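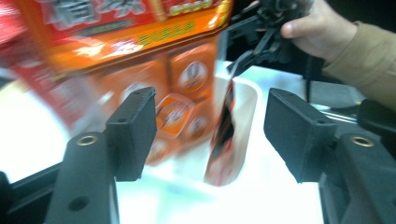

I finished season two of Bralbridge on Thursday at 1:40 in the morning, on a work night, with the laptop balanced on a pillow and my husband asleep beside me in a way that felt like criticism. I had told myself I would watch one episode. I watched four. I regret the fourth, but only because of the budget meeting the next day, during which I agreed to something and still don't know what.

If you haven't heard of Bralbridge, welcome to the majority. It's a drama about a ferry company in a town with more ferries than people who want to go anywhere, and when it started it had the marketing budget of a church bake sale. I found it because the app thought I might like it after I'd watched a documentary about canals. I hadn't liked the documentary. I'd fallen asleep during it, which the app apparently took as devotion.

The first episode is bad, and I need to get that out of the way, because I've been recommending this show to people at parties and they keep coming back to me with a hurt look. It's 58 minutes long and 20 of those are a man looking at a harbor. Somebody clearly got a note saying they needed a hook, so at minute 51 the harbor man gets hit with an oar. We don't find out who did it until episode six, by which point I had stopped wondering and was far more interested in whether the sisters would ever sort out the parking permits.

Yes, there's a parking permit plot. It's the best thing in season one. Stay with me.

What the show figured out somewhere in the middle of that first run is that its heart is Lo. Lo is the bookkeeper. She has maybe six lines in the pilot and I'd bet money she was supposed to be gone by the third episode. Then there's a scene where she's alone in the office after hours, reading through the invoices, and she gets to one and just stops. She closes the folder. She puts her coat on, takes it off again, and opens the folder. No music, no flashback, no helpful close-up of the number for those of us in the back. I paused it to go get a drink and found I was still standing in the kitchen five minutes later thinking about that coat.

After that the writers seem to have thrown out whatever plan they had and followed her around, and thank goodness.

Season two moves a lot of the action inland to Akthorpe, where Lo has taken a job with the rival company, and I was ready to be annoyed. Shows that change towns in the second year usually do it because they ran out of things to say about the first one (or the harbor got expensive). But Akthorpe is a wonderful invention. It has one restaurant, and everyone in it is having the wrong dinner with the wrong person every single night. The waiter deserves his own series. He has seen things.

I also have complaints, because it's my blog and I pay for the hosting.

The accents. Three siblings who grew up in the same house should not sound like they were raised on three different continents. The middle brother gave his up entirely around episode five and I respected him for it.

The dream sequence. Every show gets one now, like a parking ticket. This one has a horse in it. The horse never comes up again, and there are people online who have written very long things about what the horse means. I read one that ran to 3,597 words. I know because the site prints the word count at the top, as a warning or a boast. It concluded that the horse is grief. I think the horse is a horse they had for the day.

The romance. I like both of them! I just don't believe they've ever had a conversation when the rest of us weren't watching. Put them in a car for ten minutes and I think they'd turn on the radio.

My friend Ilse Lindemann got me through most of this, by text. She was two episodes ahead of me the entire time and has the self-control of a golden retriever, so I'd get messages like "tell me when you get to the boat shed" followed by a row of exclamation points. I got to the boat shed. I texted her. She wrote back "not that boat shed." There are three boat sheds in season two, and I couldn't relax in any of them.

She was right about the eventual boat shed, though. I won't spoil it. I'll say only that it involves the oar, that I made a noise, and that my husband asked if I was all right without opening his eyes.

So now we wait. There's been no word on a third season, and the silence is making the fans strange. A petition is going around with a goal of 2,000 signatures, which struck me as sweetly modest until I looked and saw it had 88. I made Ilse sign. I signed with both of my email addresses, including the one I only use for coupons. If you've ever enjoyed a woman closing a folder, please consider doing the same.

In the meantime I've started Grastis, which everybody at work is watching and which has dragons, or at least people who are very worried about dragons. I'm two episodes in and the costumes are lovely. A man has been stabbed at a banquet, a different man has been stabbed at a smaller banquet, and I couldn't tell you either of their names. It all looks fantastically expensive. There isn't a bookkeeper anywhere in that kingdom, and given how they're spending on banquets, I think they should look into it.

I'll give it one more episode. If anyone gets hit with an oar, I'll let you know.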